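Fri 26 July

Well, the second batch of walnut ink is strained at last, and I am rather pleased with it, though my fingers will be brown until Christmas. I started from the sack of dried husks Velimir left under the sink in January (thank you, Velimir, and sorry for what I said about the smell) and soaked 40 g in rainwater overnight, then simmered it very gently through most of the morning with the window open. Batch one went over too fierce a heat and came out thin and a bit grey. This one has a lovely warm brown to it, nearly black where the pen pauses.

Gum arabic went in at the end, 16 drops of the strong solution, and one clove per bottle against mould. Shahla thinks the clove is superstition. She may be right, but my Pillness notes from years back all have it and none of those bottles ever grew a beard, so in it goes!

Tried it on three papers. The Noda sheet feathers badly, and I wouldn't bother again unless we size it first. The cheap cartridge paper was surprisingly good, and the Prestau laid was best of all, with a crisp edge even using Babak's scratchy old nib. Strips of all three are taped to the south window, half of each under card, and I'd be grateful if they were left alone for 56 days, please, even if they look untidy.

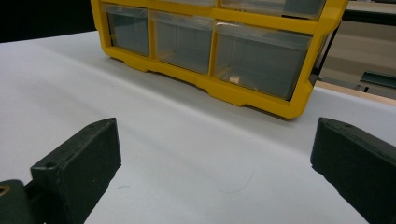

Labels are the next job, and I have been putting it off. Half the old bottles say only "brown", in at least two people's handwriting, and Waldemar very nearly used the oak gall for his wash last week. From now on I'd like batch, date and initials on every one, in pencil, as ink labels run the moment somebody drips on them. Nibs and droppers want sorting as well, and a yellow plastic organiser like the one on the white tabletop would do nicely for those, well away from the bottles.

Still to do: ask Horácio whether he wants any of the spent husks for his dye pot before I tip them on the compost.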